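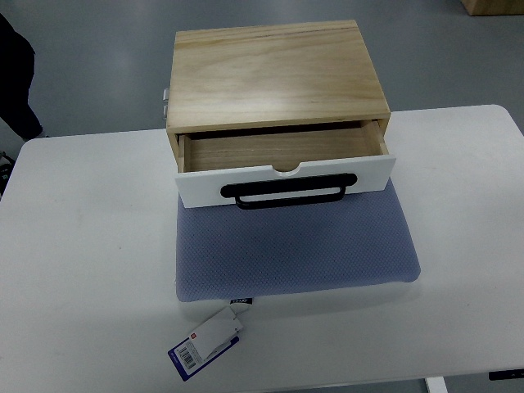
The practice drawer on its cushion at Skalura's training room in Stekelitz.

The job takes a person less than two seconds. Reach out, hook the handle, pull or push. At Skalura, a small robotics company in Stekelitz, the same job has taken up most of a season, and the people working on it expect to be at it through December.

The company teaches robots household tasks by having people do the tasks through them. An operator puts on a headset and a pair of tracked gloves, and the robot's arms and hands follow along. Everything the robot sees and every angle of every joint is recorded. Each finished attempt is called a demonstration. When there are enough of them, they go into a training run, and what comes out is a program, called a policy, that tries to do the task with no operator at all.

The current project is named Rero. It covers 4 tasks: opening a drawer, closing it, putting something in and taking something out. The drawer set had reached 3814 demonstrations when I visited. Of those, 1080 were for opening alone.

A shift starts at 8 in the morning. The operator warms up with a few free movements, checks that the glove fingers line up with the robot's, and begins. Start, reach, grasp, pull, let go, back to start. A good operator finishes roughly 235 attempts in a shift, with breaks. Bad ones are marked with a foot pedal and sorted out later. A bad attempt can be a missed grasp, but it can also be one where the operator stopped to think. The policy learns the pause along with everything else.

Operators say the hard part is the lack of feeling. The gloves send no force back to the hand. You watch the fingers close and you judge by eye whether they have hold of anything. New people tend to squeeze too hard or come in too fast, and it takes most of a week before their recordings are worth keeping.
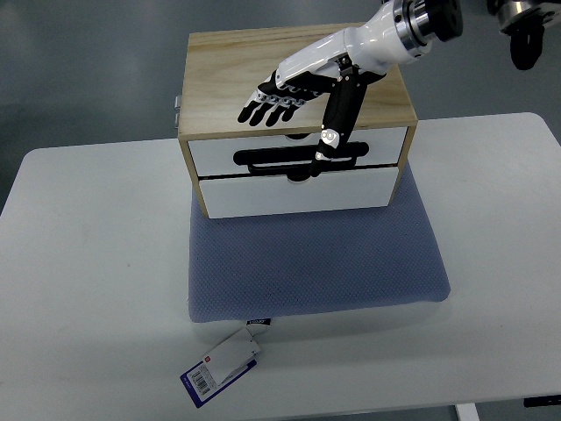 Handles decide how a task gets taught. A round knob calls for a pinch, a recessed pull calls for a fingertip, and a bar leaves the operator several choices, all of which work for a person. The hand used here has a thumb that can do a good share of the job. With the palm down and the four fingers out over the wooden top, the thumb hangs in front of the upper drawer, close to the black handle. Skalura asks its operators to agree on one approach per handle and stick with it for a whole batch. Mixed methods in one batch gave the team policies that started one way and ended another.

The setup changes between batches. The cabinet is turned a few degrees, moved toward the edge of the table, or raised. Lighting is changed too. A policy trained on a drawer that never moves will reach for the same point in the air even after the drawer has gone somewhere else. Skalura found this out early and threw away its first set.

Awad, the software the company wrote to handle the recordings, plays back each attempt next to the joint data. A reviewer goes through them at double speed. It is slow work all the same, and the company has more recording hours than reviewing hours. For now the backlog is kept on a shelf of drives beside the door.

Results so far are mixed. Closing is the stronger of the two drawer motions, and the policy handles it well even when the cabinet has been turned. Opening fails more often, usually at the grasp. When it misses, the hand sometimes carries on and pulls at nothing, then goes back to its start position as if the job were done. The next batch will include recoveries, in which the operator misses on purpose and tries again.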